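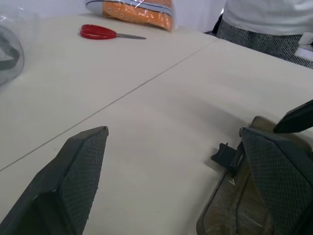 Scissors and a bagged shoe upper on the packing table, gripper fingers at the near side.

Workshop tips: sharing a table with a robot arm

We do shoe repair and small-batch sewing at Halley, and since August one of our tables has had an arm on it. I love the thing! It does the dull fetching and passing of bagged parts, and the people get to spend more of the day on stitching and fitting, which is what most of us signed up for. These are the habits that have made the biggest difference to us, and plenty of them would help at a table with no robot at all.

Give scissors a home spot. We lay ours flat and closed, toward the far side. Bright handles are worth paying for (red shows up on a white top from across the room), and if you have black ones, a wrap of colored tape does nearly as well.

Bag one part at a time. An upper in its own clear bag stays clean, and you can tell the color without opening it. Press the air out before you seal it. Puffy bags slide around and shine under the lights, and the arm has a harder time with them. So do I, come to that.

Wipe the grip pads at the start of a shift. Ours have a diamond texture that collects lint and thread ends like you wouldn't believe. A dry toothbrush gets in there nicely, with the arm switched off. Skip the oil and the spray polish.

If your top is two panels pushed together, check the seam with a fingertip. Needles love a seam. A raised edge will catch a bag, too, so shim the low side until it runs level.

Pale tops show smudges. Warm water with a drop of dish soap, then a dry cloth. Igor Zalewska swears by a pencil eraser for scuffs and I've come around to it.

Tuck in anything that dangles before you stand at the table: badges, scarves, loose sleeves, the lot.

Now the people side, which I get asked about more than the cleaning. We worried about hours, and so far they haven't changed, but the jobs have. There's less walking back and forth to the shelves and more checking. Everyone takes a turn setting up the arm, so it never became one person's pet, and anyone can stop it for any reason without having to explain. We also moved the breaks, as 28 minutes of watching for mistakes tires you out in a way that carrying never did. Swap before then.

Keep a notebook by the table for what goes wrong. Ours is up to 33 entries, mostly about bags.

Posted 26 November 2020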